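Re: [nidance-home] Washing loose covers on a pale sofa

Posted by Štefánia Skála
May 27, 2022

Dear Beryl, dear all,

On the nidance-home list Beryl Haworth wrote:

> We have moved into a furnished flat and the sofa is cream, or it was
> cream once. The landlady says the covers come off and can go in the
> machine. I am afraid of two things. First, that they shrink and I
> never get them on again. Second, that the arms come out a different
> shade from the seat, as the arms are much dirtier. Has anybody here
> done it at home? The cleaner in town asks 72 for the set and I would
> like to try myself before I pay that. There is no label that I can
> read, it is washed out completely.
>
> Beryl

I have done it four times with my own sofa and once with my sister's, so I can answer from experience, but please take it only as experience. I do not know your fabric.

The missing label is the real difficulty. When I bought my second set from Povport I asked them what to do with the old one, which also had no label any more, and the woman there told me to test a hidden part. On most covers there is a flap which goes under the seat and is never seen. Measure a piece of this flap with a ruler, mark the two ends with a thread, wet it with water at 30 degrees, let it dry flat, and measure again. If the distance between the threads is the same, you can continue. If it became shorter, even a little, I would pay the 72. My sister's covers became shorter and we stopped there, and I was glad we had not put the whole set in.

About the shade. I think it comes mostly from washing the pieces separately. The first time I washed only the two arm covers, because the rest seemed clean to me. When they were dry I put them back and the rest did not seem clean any more. Since then I wash every piece on the same day, with the same powder, even the back, which nobody touches. If your machine is small, divide the pieces into two loads but do not change anything between the loads. And please no powder "for whites" if the cover is cream. It has a brightener inside and your cream will turn to a bluish white in patches.

Before the machine, I treat the arms and the front edge of the seat by hand. I use plain soap, lukewarm water and a soft brush, and I brush only in one direction. Close all zippers before you put the covers in, and turn the pieces inside out. I also empty the crumbs from the corners outdoors, with the cover turned, otherwise they come back out of the drum as gray paste.

For spots between the big washes I keep a towel close to the sofa and I press, I do not rub. With rubbing the fibers stand up, and then you see this place for years, in the evening light especially.
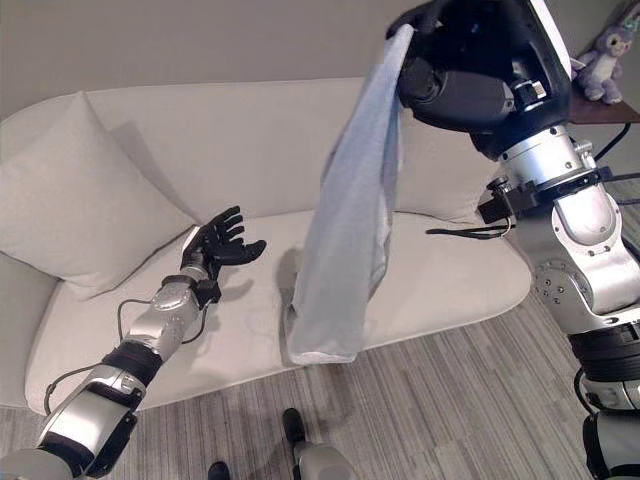 A light blue towel over a white sofa.

A colored towel can give its color when it is new, so wash it a few times first or take a white one. I learned this with a red kitchen towel and a glass of water, only water, and the pink mark is still on the left cushion if you know where it is.

Now the spin. I use 900 turns and not more. With the higher program the folds were so deep that ironing did not help, and the piping along the edge twisted. After the spin I take the pieces out immediately. I pull each seam by hand, two people is better, one at each end, and then I hang them over two lines, so the air goes between. Do not put them in the dryer. Jarmila Koubek wrote on this list last August that she dries hers for ten minutes on cold air to make them softer, and perhaps this is fine, but I have not tried it.

The most useful thing I know is to put the covers back when they are not completely dry. They should feel cool in the hand but not wet. In this state the fabric still gives a little, and it finishes drying on the sofa in the right form. Begin with the back, then the arms, and the seat last. Push the seams exactly to the edges of the foam before you close the zipper. If you close first and push later, it will not go — I have lost one zipper in this way. Leave the window open and do not sit on it until the next morning. For a house with children this means you should begin early in the day.

The seat cushions themselves I do not wash. I stand them by the open window for the time when the covers are on the line, and I vacuum both sides with the flat nozzle. When I put them back I exchange left and right, so that they wear the same. It is possible only if yours are two equal pieces, of course. If you have one long cushion, turn it over, if the back side has the same fabric.

One more question to you, Beryl. Do you know if the inner cover under the cream one is white? On my sister's sofa it was dark brown, and after the wash the outer fabric was a little thinner and the brown came through at the corners. It is not dirt, but it looks like it, and she was unhappy with me for a week.

Miroslava Zeman asked in the other thread about the protective spray from Sivura. I used it once, on one arm only. For two months the water stayed on top in drops. After the next wash the effect was gone and I did not buy it again. Maybe others had better luck with it, please write.

I wish you dry weather for it, and tell us how the test with the threads ended.

With kind regards,
Štefánia

Last updated: May 27

Recent in this list
Re: Protective spray, does it last? (Miroslava Zeman)
Rengifo steam iron leaves brown water (Lærke Hafstein)
Softening line-dried covers (Jarmila Koubek)
Curtains 46 inches wide, where to buy ready made?
Washing loose covers on a pale sofa (Beryl Haworth)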